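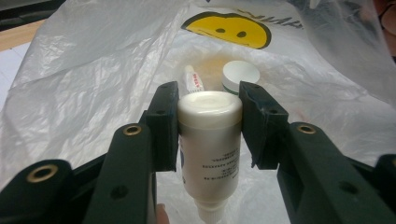

The white bottle, upside down.

Last updated: January
Saturday, by Yuk-lan Huang

So my aunt's bag from Tsang came back to me, the one that says have a nice day, and I figured I'd sort it before lunch. She'd kept it under the sink on Brandley Street for 20 years!

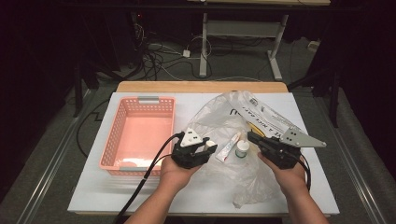 I always start with the tube, which smelled of oranges and her car. Then the little jar (she swore it fixed knees, heartbreak, squeaky doors).
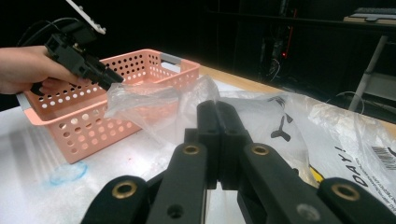
Pink basket, "DAY!" bag.

By 9 I'd called my sister. "Keep the basket," she said, "and bring it over."

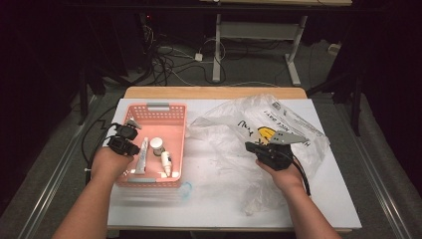

Three things in the basket.

I drove it there that night.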